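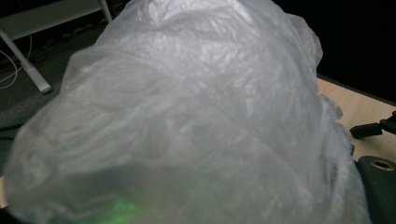 Thin film bag. See item 3.

Garness Plastic Film Drop-Off Group
Minutes of the regular meeting, 2019-01-18
Kragh Street Library, downstairs meeting room

Chair: Khurram Sandhu
Present: nine members, the town's solid waste coordinator, one visitor from the middle school
Minutes taken by the secretary

1. Minutes of the last meeting
Approved with one correction. Under item 4, "Oleck Market, north entrance" should read "Oleck Market, east entrance." The north entrance has been closed to carts for the winter and no bin was ever placed there.

2. Collection report
The group collected 1177 pounds of film in the last quarter. The goal for the quarter was 2000 pounds. The coordinator said the bin at Oleck Market was full most times it was checked and the one at the town hall was rarely more than half full. The library bin was out of use for part of December after the lid hinge broke. It has been repaired with a bolt from the town garage.

A member asked whether the weight was taken before or after sorting. The coordinator said after. Weights reported last spring were taken before sorting, so the two should not be compared. The chair asked that this be written on the chart that goes in the newsletter.

3. What goes in the bins
There was a long discussion of the sign. The current sign says "bags and wrap" and people read it in different ways. Items found in the last sort included salad boxes, bubble mailers with paper labels, frozen food bags, and a garden hose. The buyer will not take any of these.

Members agreed the new sign should list what is accepted first, in large type: grocery bags, bread bags, dry cleaning bags, produce bags, the outer wrap from paper towels and toilet paper, and the bags newspapers come in. All of it has to be clean, dry, and empty. Receipts should be taken out.

One member felt the stretch test should be on the sign (if you can stretch it with your thumb, it goes in). Another said her family had tried it at home and could not agree about a cereal liner. The chair suggested putting the stretch test on the handout and leaving it off the sign. Agreed.

Compostable bags were raised again. They feel much the same as the others and are getting mixed in. The sign will say "No compostable bags" on its own line.

Action: secretary to write new sign wording and send it to the coordinator for the town logo.

4. Hauling contract
The agreement with Prurex runs out at the end of March. Prurex has offered to renew on the same terms, with pickup every 2 weeks, but wants the film baled or tied in bags of the same size. At present people bring it down in whatever they have. The driver has told the coordinator that loose film blows around in the truck yard.

The coordinator has asked the public works department about using the small baler at the transfer station. It is used for cardboard and would have to be cleared out each time. Public works did not say no but wants to know who would run it. Only town employees can operate the baler, so members could carry and sort but not press.

The chair asked what bags would cost. The coordinator did not have the figure and will bring it next time. It was pointed out that buying new plastic bags to hold old plastic bags may be hard to explain to people. The coordinator said the outer bags are the same type of film and go to the buyer with the rest.

Moved and seconded to tell Prurex the group intends to renew, with the bagging question to be settled before signing. Carried, one abstention.

Action: coordinator to write to Prurex.
Action: chair to speak to public works about baler hours.

5. Storage at home
Several residents have written in to ask how to keep film between trips without filling a closet. Members compared what they do. The most common method is one bag stuffed with the others and hung on a door. Two members use a tub and push the bags down as they go. One folds everything flat and was told by the others that this is more work than needed.

The handout will have a short paragraph on this. It will say that any bag or bin will do, that a smaller one gets emptied more often, and that bags used for flour, crackers, or pet food should be shaken out first. Sorters have had trouble with crumbs, and there were mice behind the town hall bin in the fall.
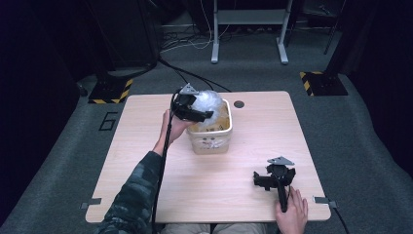

Squarish tub with a clear bag bulging out of the top.

6. School collection
The visitor from the middle school said the sixth grade would like to run a collection in March. She asked for a bin, some signs, and someone to speak to the classes. The school cannot store film for more than a few days, as the custodial closet is shared with the lunch program.

The chair offered to give the talk. Members discussed whether there should be a prize. The visitor said the last prize drive led to parents bringing in bags from work, which was not what the teachers had in mind. It was left to the school to decide.

Action: coordinator to find a bin with a lid that fits through the school's side door.

7. Sorting days
The next sort will be at the transfer station, starting at 10 in the morning. Gloves are provided. Please wear boots, as the floor drain is slow. The heater in the sorting shed works again, though the left side takes a while to come on.

A member asked if sorting could move indoors to the library until spring. The librarian has been asked before and the answer was no on account of the carpet.

8. Other business
The key to the town hall bin is missing. Anyone who has it should leave it with the clerk.
The newsletter deadline is the end of the month.
The table at the spring fair is booked. The form asks for a second contact name and the secretary will put down the coordinator.

Meeting adjourned. Next meeting same room, date to be sent by email once the library confirms.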